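**Reuse of Office Computers in Drasstead: Project Report**
January 30, 2022

## 1. Purpose

This report examines whether desktop computers retired by offices in Drasstead can be kept in service. The survey was sent to 165 households and small firms in September; 49 replied.
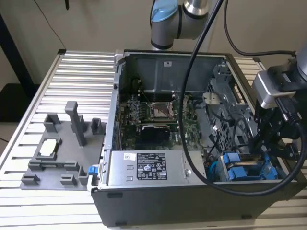 *Figure 1. Desktop tower on its side, side panel removed.*

## 2. Findings

Of the replies, 16 reported at least one unused desktop in storage. Concern over stored files was the most common reason given for keeping it. Few respondents knew of the Darnis collection point.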